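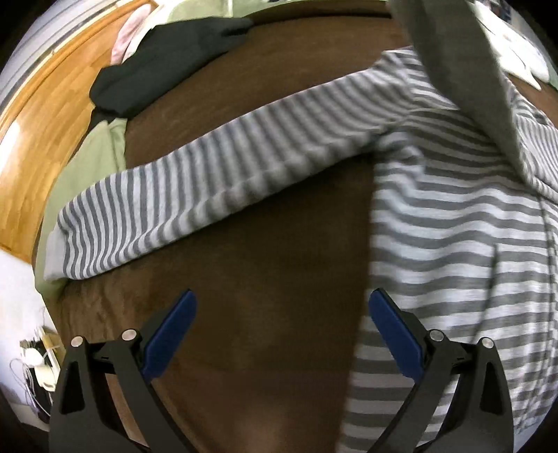 Folding questions, mostly about sleeves

Sleeves are where most folding goes wrong, and they account for the better part of the mail we get at Cluvness. A shirt body is a rectangle and will forgive you. A sleeve is a tube sewn on at an angle by someone who was not thinking about your dresser. Stripes help a little. On a gray-and-white striped top with long sleeves, the stripes run across the sleeve one way and across the body another, and the bunched bit of fabric at the underarm is where the two fail to agree. Flatten that first. The answers below were written by Nidia Henao and Chaminda Jayawardena, who fold for the shop and have opinions. Last revised June 21, 2004.

Do I have to lay everything out flat first?

Yes. Folding in midair looks very accomplished and produces a lump. A bed will do, or a table with a cloth on it. Bare varnished tables are slippery and the sleeve you just placed will wander off while you are dealing with the other one.

What color should the cloth be?

Dark under light clothes, light under dark clothes. Chaminda uses a brown blanket for nearly everything and claims he can find any edge on it. He has lost a brown scarf on it twice.

Face up or face down?

Face down for shirts with buttons, face up for everything else. Nidia does it the other way around and her piles look fine, so please don't write in.

My sleeve ripples along the bottom edge when I smooth it. What am I doing wrong?

You're pushing. Hold the shoulder down with one hand and draw the other hand toward the cuff, once, without pressing much. If the ripples come back, the seam has shrunk more than the cloth around it and will ripple until the day you give the thing away. Fold it anyway.

Where does the sleeve go?

Across the back, then straight down, with the cuff ending up near the hem. If the cuff sticks out past the hem, double it back. We used to recommend crossing both sleeves over the chest like a pharaoh, and the old leaflet still says so. The old leaflet is wrong. We printed 3759 of them.

How do I keep stripes straight?

Pick one stripe near the hem and make it meet itself when you fold. Ignore all the others. Knit stripes wave about wherever the cloth is wrinkled, and if you try to line up every one of them you will still be there in April.

What about pockets?

Run a finger inside and push the lining flat before you fold. Empty them, too. Birutė Uibo in returns keeps a jar of what people leave in theirs, and it is mostly receipts and one very old mint.

Can I fold a cardigan the same way?

More or less. Button it first - top, middle, bottom is enough - or the front edges slide apart and one side hangs out of the pile. Zippers go all the way up. Open cardigans with no fastenings at all should be folded in half down the back so the fronts meet, and then treated as one thick, uncooperative sleeve.

Is rolling better than folding?

For suitcases, maybe. For a shelf, no, unless you enjoy picking rolled shirts up off the floor. Kelechi Onyeka wrote to tell us he has rolled everything for years, fits 109 items in two drawers and has never had a crease. We have asked to see the drawers.

Do I need a folding board?

No, but they're fun for a week. The Flosari is the one we sell. It makes every shirt the same width, and it is no help whatsoever with sleeves longer than the board, as several of you have pointed out. A big magazine in the middle of the back does the same job and can be read afterward.

How high can I stack?

Until it leans. Heavy knits on the bottom, thin tops above, anything silky somewhere else entirely. If you always wear the same two shirts off the top of the pile, the height of the pile is really a separate question.

Should I iron before folding?

Ilze Kazlauskienė irons pillowcases, so we didn't ask her. For everyday long-sleeved tops, smoothing by hand while the cloth is still a bit warm from the dryer gets you most of the way. Cuffs that have curled can be pulled gently sideways and left under the rest of the pile overnight.

My children's clothes are too small to fold like this.

Fold them in half and put them in a box. They'll be on the floor by breakfast.

Do you answer questions about fitted sheets?

We do not.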